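Visit notes: Bucur demo room, Zekelstead

Julián Miranda and I drove out to Zekelstead in February to look at the two-armed unit Bucur wants to sell us for kitting at Prikum. I went in doubtful and came home with a longer list of questions than I took.

Our host was Relu Crăciun, who was pleasant and did not oversell. The station has a dark table, black cloth behind it, and a peg-and-outline task with blue parts. Our kits at Prikum come in scuffed gray totes under bad fluorescent light. I asked to see it run on a tote. Maybe next visit, he said.
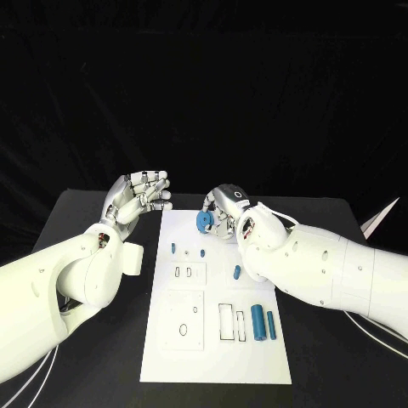 The right hand holding a blue disc over the task board, Bucur demo room.

The hands are the expensive part, and they are what I'd worry about. There is wiring showing at both wrists, and I asked what a replacement hand costs and how long one takes to arrive. The first answer was "it depends on the contract." The second was 5 weeks. Julián wrote that down and underlined it.

Then the money. The service plan is quoted at $1,796 a month per unit, with 2 site visits a year included. Training is extra. So is the table. We had penciled in 4 units for next year's budget, and I can't see a case for that many on what we were shown.

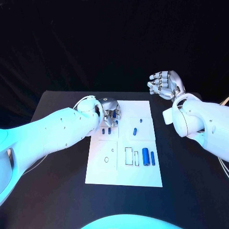
Small cylinders into marked spots is fair as a test of grip, but our pickers spend half their time on bags and floppy labels. Ikdale's quote covers a plain single-arm cell with a suction head, and it would do the boxed items for a good deal less. I'd like both vendors to run the same tote of our parts before anyone signs.

My recommendation is to budget for one unit on a rental, with spare hands priced in writing. Julián would go to two. Relu has promised revised numbers, and I've asked him to list the table separately.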